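Breakfast, One Line of Code at a Time
March 20, 2024

The Guvadville robotics club meets in a room that smells like dry-erase markers, and on the night I visited, everybody was yelling about a croissant. I loved it immediately!

Their project is called Merko, and the goal is to get two robot arms to set out breakfast in simulation before the Cimach student contest in July. The club has 30 members this year, most of them brand new to programming, and they work in teams of 3 on whatever part bugs them the most. Fingers are a favorite. So are thumbs (thumbs are hard, I learned).

Each change gets tried 100 times before it goes into the shared code, and the whole room stops to watch the first few tries. Somebody keeps score on the whiteboard under the name Massawe, the team's pet name for the right hand. 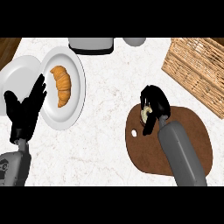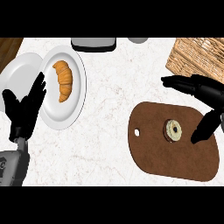
The Merko kitchen in simulation, with the croissant on its plate and the right hand at the cutting board.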